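Gray divided bin, scuffs on the divider won't come off

Posted by Inna Nechyporuk

I have a big gray bin with a divider across it that I use on a work table for sorting odds and ends. The divider started out pale gray and the lower part has gone dark where things rub against it. The bottom is scratched up too, but I don't mind that so much. What bothers me is the band along the divider, and I don't know if it is dirt or if the surface is gone.

So far I have tried dish soap and warm water, then a melamine sponge. The sponge took off a little in one corner and then stopped doing anything. I left a paste of baking soda on it for 12 minutes because that's what a page I found said to do. No change that I could see.

There is also a thin dark line going down the divider near the middle. It could be a crack or it could be a mark. Is it worth trying to fix any of this or should I just buy a new divider? The bin was sold under the name Skondano and I can't find parts for it.

Jinitz
Throw it out and get a new one. Mine lasted 3 years and then I put it in the garage for paint cans.

Lutz Vogler
First find out what you have. Run a fingernail across the dark area. If you feel a step or a rough patch, the top layer has worn off and no cleaner will bring it back. If it feels the same as the clean part, it is probably rubber or metal rubbed onto the surface, and that can come off.

For rubbed-on marks I use isopropyl alcohol on a cotton rag. Try a small spot low down at one end and wait a minute to see if the color lifts. If the rag turns the color of the bin, stop, you are taking off the finish. I would stay away from acetone unless you know what the panel is made of.

Do the fingernail test on the thin line as well. You can also take the panel out, if it comes out, and flex it gently with a lamp behind it. A crack will open a little. If it is one, a strip of clear tape on both sides holds fine for light stuff.

If the surface is worn through, cut a piece of thin plastic sheet to size and stick it over the lower part with double-sided tape. I did this on 2 of ours with leftover sheet from a Fivis shelf liner and they have held up. Round the top corners or they will catch on cloths.

As for stopping it from coming back, metal things do most of the damage in my experience. Rings, bowls and anything with a hard rim get pushed up against the panel every time you reach in. I keep a folded rag in the bottom under the metal pieces and put the plastic scoops and balls on the panel side. Shake the crumbs out of the narrow side now and then too, because grit gets dragged along the plastic.

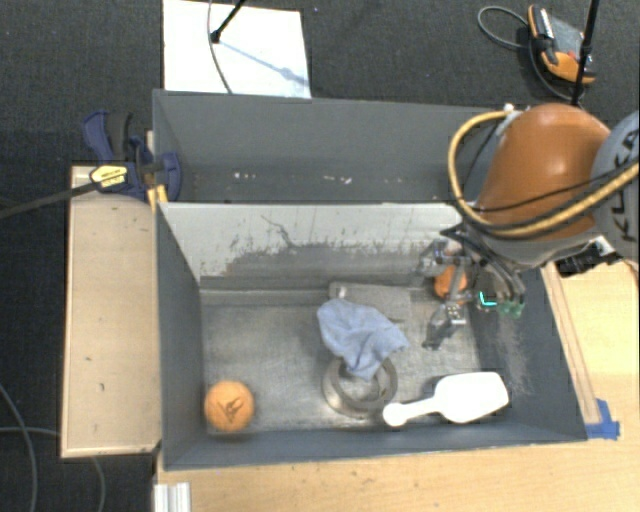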